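Rendville Online — progress report to the Storko fund
29 Jul 2021

We are past the halfway mark on the interface and onboarding work you are paying for, and I'm really happy to say that most of it is in players' hands already. The new trade window went live on the Ogilvie test server at the start of the month and we've had more feedback in three weeks than we got in the whole of last year. A lot of it is blunt. Nearly all of it is useful!

What went out

The trade window was the big one. The old one dated from the first public build and could only show eight items at a time, which made sense when there were eight kinds of fish and not much else. The new one scrolls, sorts by weight or price, and remembers how you left it. It also has a "classic" switch that brings back the old layout, hotkeys and all. We argued for a while over whether to keep that switch, and I'm so glad we did. Of the 2947 accounts that logged in to Ogilvie this month, 796 have it turned on. Those are people who have traded the same way for years and are fast at it, and they can go on being fast.

The harbor tutorial has been rebuilt from the first rowboat onward. It used to drop a new player on the dock with a wall of text and a broken oar. Now you start in the boat, you row, and the text comes when you bump into something. It plays in 23 minutes if you read everything, and you can leave it at any point and pick it up from the dock master later on.

We also closed 117 bug reports from the backlog, including the one where guild banners turned upside down after a server restart. Several players have asked for it back as an option. We are thinking about it.

What is late

Controller support is behind. The menus work fine, but the map does not — the cursor sticks at zone borders, and our first fix made sailing worse. We took that fix out and have started again on the map input code, which needed the attention anyway. I expect a version we can put on Ogilvie in the fall. The money set aside for this part has not been overspent; it simply hasn't all been used yet.

The Stitach expansion is not part of your grant, but it shares the same item code, so a word on it. Cloth and sailmaking are in and feel great. You can cut, hem and patch a sail, and hand it to another player halfway through the job for them to finish. 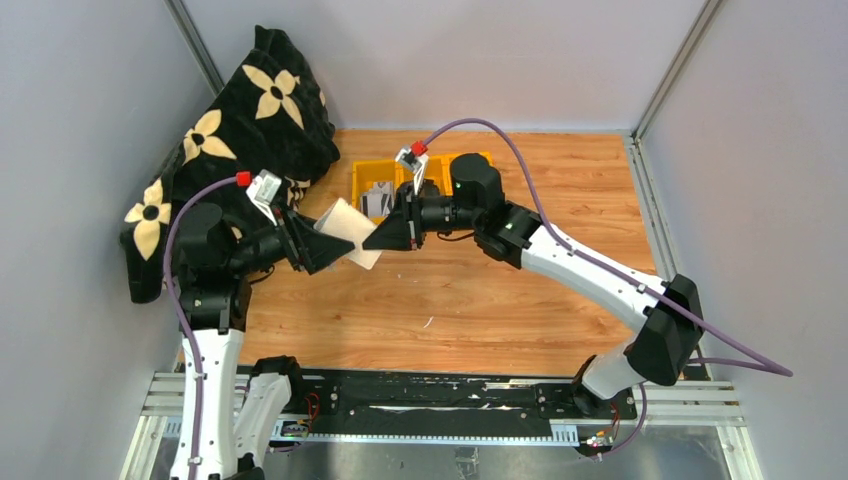
Crafting with a partner was the most requested feature in our spring survey, and it leans on the new trade window for everything, so your support has carried further than the plan said it would.

Next steps

Between now and December we will:

finish the map input work and test it with keyboard, mouse and controller
move the trade window from Ogilvie to the main server, with the classic switch in place
add larger text sizes to chat and quest logs
write up the tutorial tools so that other small teams can use them

The text sizes are the piece I am most excited about. The chat code fought us all through the spring, but we now have two sizes working without breaking the layout and a third that only breaks the guild page.

One request: we would like to move the unspent controller money into the next reporting period, with no change to the total. The budget sheet is attached with the lines marked. If you want to try the new build before you decide, your Ogilvie logins still work, and the rowboat is waiting at the south dock.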